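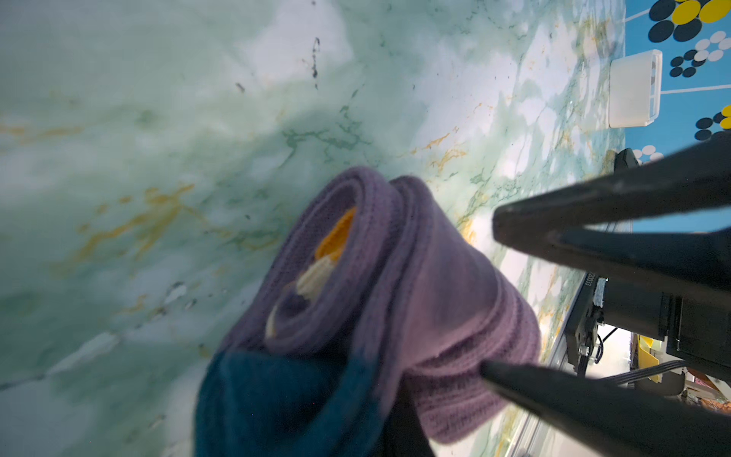
A purple sock, rolled up and held between the gripper's two fingers.

Tips from the folding table: working next to a machine without losing your mind (or your socks)

I have folded other people's laundry at Giscombe Wash & Fold for longer than I like to say, and for most of that time the only thing that changed was the brand of soap. Then last June the owner put a robot arm on the sock end of the line, and I've had so many letters asking how we're getting along with it that I thought I'd put what we've learned in one place. Plenty of it will do you good at home too, where you have no arm but your own!

Roll your socks, don't ball them. We used to turn one cuff down over the other, the way my mother did, and it stretches the ribbing something terrible. A roll is kinder. Lay the pair flat, heels the same way, start at the toe and keep it snug as you go. A roll with some body to it is also much easier for the gripper to pinch, and a floppy one comes apart the minute it's lifted.

Clear your surface before you start. Lint, stray threads, the odd button. I was always a little lazy about this, I'll admit, and now I wipe down at the start of every shift and again after lunch.

Sort by thickness first and color second. Ezequiel Villanueva, who looks after the arm for us, had to talk me into it, and I grumbled for a week. But wool hiking socks and thin dress socks want a different squeeze, and doing all of one kind together means he isn't fiddling with the settings every few minutes. At home it makes for a drawer that closes.

Keep your hands to yourself while it's moving. If a roll is sitting crooked, press pause, fix it, step back, and then start again. We trained for 2 days on this and I'd have been glad of a third.

Swap jobs before you're tired. The rolling and placing used to take up 28 hours of my week, and my wrists knew it. Now I spend more of the day on mending, stains and the front counter, which I like, though I do miss the chatter we had when there were four of us around one table. Nobody lost her place here, but the Saturday girl's hours were cut and then put back, and that was an unhappy month. If your shop is bringing in something like this, ask about hours early and get it in writing.

Keep a basket for odd socks. The arm can't find a missing mate any better than I can. Ours get held for 8 weeks, then they go for dust rags.

COMMENTS

Maite Benítez: We got one at the hotel laundry in Alcaraz and I was dead set against it. My shoulders have come around, the rest of me is still thinking. Do you roll baby socks too or just bag them?

Skudville Sue: Tried toe-first rolling on my husband's work socks, much neater, thank you. He unrolled them all looking for the gray ones.

D. in Brindora: Good advice about the hours. Wish we'd asked.

RELATED TIPS
Getting candle wax out of a tablecloth
Fitted sheets, folded by one person
When to retire a bath towel
Darning a heel without a lump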